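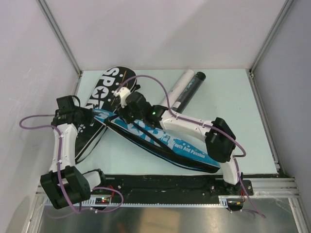

Words: the Lundura schools desk. Updated in March.

Gesolell Two-Arm Bench Cell
For clubs, classes and competition teams

Stock code 257
Supplied part-built, arms tested and boxed separately
Suitable for supervised groups from age 13

The Gesolell started life as a club machine, and we like to think it still feels like one. A good many of you have written to us over the years asking for something bigger than a single desktop arm but still small enough to live in the corner of a classroom, and this is our answer: two arms on one rail, inside a walled cell on an aluminium frame, with enough room on the work surface for proper, awkward, everyday objects. Wooden blocks are all very well for a first lesson (we put a few in the box, don't worry), but by the second or third week most groups are itching to pick up something out of somebody's school bag.

The arms share a single rail, so they keep their spacing when the cell is moved between rooms. Each has a wrist light that can be seen from the back of the class, and green means the wrist is powered and talking to the controller. The purple cables are left with plenty of slack on purpose. Please resist the urge to tie them down tightly, however untidy they look, or you will be on the phone to us for a new connector before half term.

Two pupils can drive at once, one to each arm, and every run they make is stored as a practice run. The controller holds 3000 of them before it asks you to clear some space.
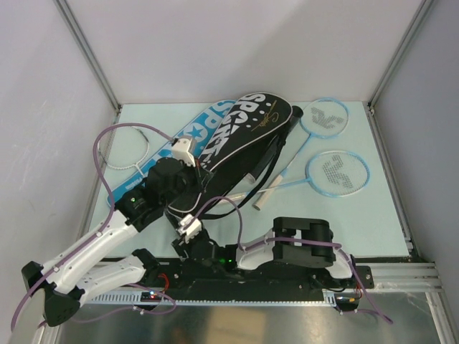
Choosing what goes in the cell is half the fun of the club course, and the course booklet gives over a whole unit to it. The sports kit session is the one teachers ask us about most. Badminton things look simple and are a real handful for a pair of grippers: the racket bags are floppy, the straps wander off and lie over the handles, and with three rackets in the heap, one of them half under a blue bag, pupils have to talk to each other about what should move first. We suggest giving each pair one run to try it their own way, then a chat, then another go. It is lovely to hear a room of twelve-year-olds arguing over which arm ought to hold the bag — and if your group is younger than our age guide, as the Bellorcombe feeder school's was, let them do the arguing and have an adult do the driving.

What comes with it

Two arms, rail and frame
Wall panels and work surface
Controller, cables and power supply
Wrist camera for close work
Club course booklet, 33 sessions
Box of starter objects

Each session is written to fit 60 minutes, with the packing away counted in. If you have a shorter lunchtime slot, skip the warm-up and leave the cell set up overnight with the power off at the wall.

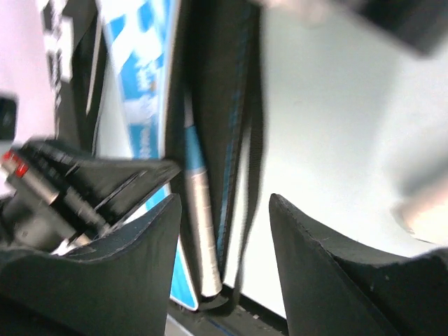
From the Mudgway after-school robot club, Bellorcombe
Contributed by the club leader

We have had our Gesolell for over a year now and the wrist view is what changed the way our lot work. From the side you can persuade yourself a gripper is lined up beautifully. On the wrist screen you see the two black fingers and whatever lies in the gap, and with a slim silver cylinder hanging in front of folded black strap there is a wide gap to keep it centred in. Ours now call out "in the middle!" to each other all afternoon, and I have stopped asking them to keep it down.

A few things I would pass on to another club. Put the screen where both drivers can see it without twiddling round in their seats. Expect a smeary view whenever things are moving, and teach them to stop and let it settle before they close the fingers. Keep a rota for who drives, written down, on the wall. And do the strap session late in the term, when they have a bit of patience in the bank.

Ordering and loans

Schools and clubs can order by post or through the Lundura schools desk. Loan cells go out by the half term and come with the booklet and one set of spare fingertips. Please tell us whether there is a lift at your end — the frame arrives in one piece and needs two people to carry it.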